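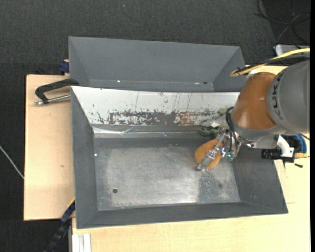 Quiénes somos

Felter es una empresa de traducción técnica y documentación. Traducimos, redactamos y mantenemos manuales de uso, fichas de seguridad, catálogos de recambios y material de formación para fabricantes y distribuidores. Trabajamos sobre todo del japonés, el inglés y el alemán al español, y también en sentido inverso cuando el cliente lo necesita.

La empresa la fundó Kaede Tsuchiya en un despacho de dos habitaciones en Stasesbridge. Había trabajado antes como redactora técnica en plantilla y conocía bien el problema: los manuales se encargaban al final del proyecto, con prisa, a alguien que no había visto el producto y que no podía preguntar a quien lo había diseñado. El primer encargo fue la revisión de un catálogo de bombas hidráulicas de 700 páginas. Se entregó en marzo y el cliente sigue con nosotros.

Hoy somos 21 personas en plantilla entre traductores, revisores, maquetadores y gestión de proyectos. Contamos además con una red de 44 colaboradores externos, casi todos especializados en un solo campo: instalaciones eléctricas, maquinaria agrícola, equipos de laboratorio, climatización, envasado. Un colaborador nuevo hace una prueba pagada y sus primeros encargos pasan por doble revisión.

Qué hacemos

Traducción técnica. Cada texto lo traduce una persona que conoce la materia y lo revisa otra distinta, con el original delante. La segunda lectura va incluida en el precio y no se puede quitar del presupuesto. Alguna vez nos lo han pedido.

Redacción de manuales. Cuando el producto todavía no tiene documentación, la escribimos desde cero a partir de planos, listas de piezas y entrevistas con el departamento técnico. Pedimos siempre una visita a las instalaciones. Un procedimiento de mantenimiento que ocupa media página en el plano puede exigir tres pasos previos que el técnico da por sabidos y que el usuario final desconoce.

Terminología. Mantenemos un glosario propio para cada cliente. Si una empresa lleva veinte años llamando «casquillo» a una pieza, en su manual se llamará casquillo, aunque el diccionario prefiera otra cosa. El glosario es propiedad del cliente y se lo entregamos en un formato abierto si decide trabajar con otro proveedor.

Maquetación y actualización. Entregamos los documentos listos para imprenta o para web. También nos encargamos de las versiones posteriores: cambios de pieza, avisos de seguridad, nuevas variantes de un modelo. Esta parte supone ya casi la mitad de nuestro trabajo y es la que más agradecen los servicios de posventa.

Cómo trabajamos

Cada cliente tiene un gestor de proyecto fijo, con teléfono directo. El gestor recibe el material, propone un calendario, reparte el trabajo y responde de la entrega. Las dudas se reúnen en una sola lista y se envían de una vez, normalmente a mitad del proyecto, para no llenar de correos al departamento técnico.

Usamos memorias de traducción y herramientas de control de coherencia. Las repeticiones se descuentan de la factura según una tabla que enviamos con el primer presupuesto. No publicamos ni cedemos los textos de un cliente, y los archivos de trabajo se guardan en un servidor propio.

No aceptamos traducción jurada, publicidad ni textos literarios. Tampoco aceptamos encargos con plazos que obliguen a repartir un mismo manual entre más traductores de los que el revisor puede controlar. En esos casos lo decimos el primer día y, si podemos, recomendamos a otro profesional.

Nuestras oficinas

La oficina principal continúa en Stasesbridge, en un edificio algo más grande que el primero pero en la misma calle. Allí están gestión, revisión y maquetación. El lunes 9 de agosto de 2021 abrimos una segunda sede en Cerkska, que atiende principalmente los proyectos del alemán y que hoy tiene nueve puestos. La mayor parte del equipo combina la oficina con el trabajo en casa; los revisores coinciden en la sede dos días por semana.

En Stasesbridge hay también una pequeña biblioteca técnica con diccionarios, normas y catálogos antiguos. Una parte procede del archivo de Takagi, el estudio de traducción japonés con el que empezamos a colaborar el segundo año y cuyos fondos pasaron a nuestra oficina cuando sus socios se jubilaron. Los clientes y colaboradores pueden consultarla con cita previa. Los libros no se prestan.

Formación

Cada primavera acogemos a dos estudiantes en prácticas, remuneradas, durante cuatro meses. Trabajan primero en terminología y después como apoyo en revisión. Varias personas de la plantilla actual entraron por esta vía. Las solicitudes se abren en otoño y pedimos un currículum, una carta breve y una muestra de traducción técnica de una página como máximo — no hace falta que sea un encargo real.

Contacto

Para pedir un presupuesto basta con enviar el documento original, o unas páginas representativas, e indicar los idiomas, el formato de entrega y la fecha prevista. Respondemos en un día laborable. Si el documento es confidencial, podemos firmar un acuerdo antes de recibirlo.

El horario de atención es de lunes a jueves de 9 a 18 y los viernes de 9 a 15. En agosto la oficina de Stasesbridge cierra por las tardes — la de Cerkska mantiene el horario habitual.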